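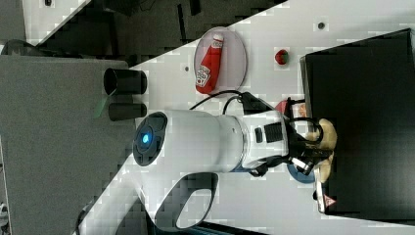
I was going to write about proper saucepans this month. Then I spent a wet January afternoon sorting out the play food, and I've thought about little else since (sorry, saucepans). I've got strong feelings about pretend kitchens, and most of them begin with ketchup. Give a small child a whole toy larder and a plate, and the ketchup goes on first! Chips are optional. Mine has been served as a starter, a main and, once, a birthday cake.

Bananas come a close second. The best ones have a skin you can open, because peeling is a job, and children love a job. I bought ours in a bag of 13 pieces from Wallico, and the banana has outlasted nearly everything else in there, including a very nice pie.

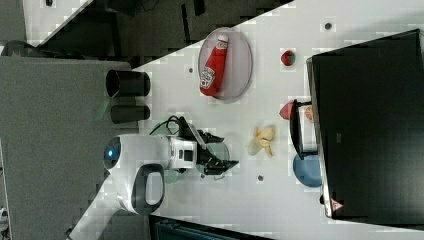
Ketchup on a plate, banana within reach: lunch is nearly ready.

Now, equipment. You don't need much of it, but I'd always choose a few good-sized things over a great clattering tub of tiny ones. A colander is a must. It's a strainer, a hat, a boat and a bed for a bear, and it can go in the real sink when you want ten minutes' peace. Add a spatula, a pan, a couple of cups in different colours and something with a door on the front, and that's you set up for the whole winter. 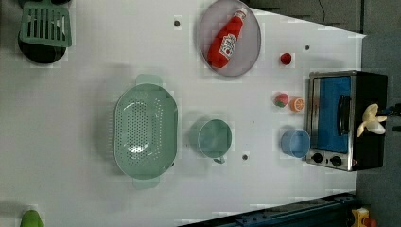

Marilou Umali swears the door matters more than anything behind it, and told me her two would happily post a single strawberry in and out of an oven until bedtime. I can believe it. We had roughly 3 weeks last year when every meal in our house was "still cooking", mine included.

Which brings me to trays. I used to tidy the food away into one deep box and wonder why it never got played with. These days I leave a few bits out on the table: one plate with something on it, one empty, a slice of orange off to the side. It looks like somebody's popped out halfway through making tea, and in they come to finish it.

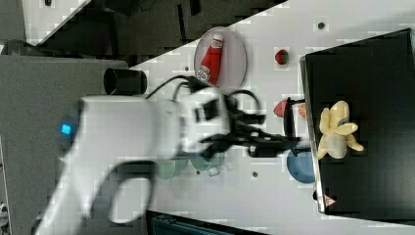

Leave the fruit out and hide the cakes, was Nelli Halonen's advice when I asked how she stops the whole lot ending up on the floor. I tried it. The cakes were found by breakfast, under a cushion, and I was charged 53 pounds for one with a cherry on top.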